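Silteo Small Drawers

A set of task notes and records for putting small items away in a tabletop drawer cabinet. Maintained by Radwa Filali and Moataz Gaber.

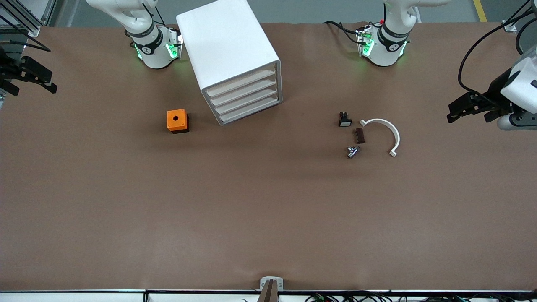
What is in the set

3,000 records of drawer work on a brown-covered table. Each record covers one short task from start to finish: open a drawer, put something in or take something out, close it again. Every record has a one-line instruction and a result field.

The cabinet

White plastic, four shallow drawers stacked one above the other, each with a rounded lip. In the notes the drawers are numbered 1 to 4 from the top. The cabinet has no fixed place on the table and can stand at an angle. A record starts with all four drawers closed unless the instruction says otherwise.

The drawers are shallow, so tall items were left out of the item list. Anything that stuck up past the lip in our trials went on the excluded list, which is in items_excluded.txt.

The orange box

The square orange box with the black base is listed as "box_orange" in the object table. It is never put in a drawer. Some instructions use it to say where an item goes, for example "place the eraser next to the orange box."

Fields

task_id: number, unique within the set
instruction: plain English, one sentence
drawer: 1 to 4
item: name from items.txt
start_state: open or closed, given for each drawer
result: done, partial or failed

"Partial" means the item ended up in the right drawer but the drawer was not pushed all the way in. Yasmine Kabbaj checked every partial record a second time, and 59 were changed to done.

Known problems

Drawer 4 is underrepresented. We plan to add more in the next version.

"Eraser" and "rubber" both appear in early instructions. They are the same item.

In 8 records the drawer number was counted from the bottom. They are listed in errata.txt and have not been corrected in the main file.

Changes

March: added start_state, removed duplicate instructions, renamed "tray" to "drawer" throughout.

Contact

Send corrections to Radwa Filali with the task_id in the subject line.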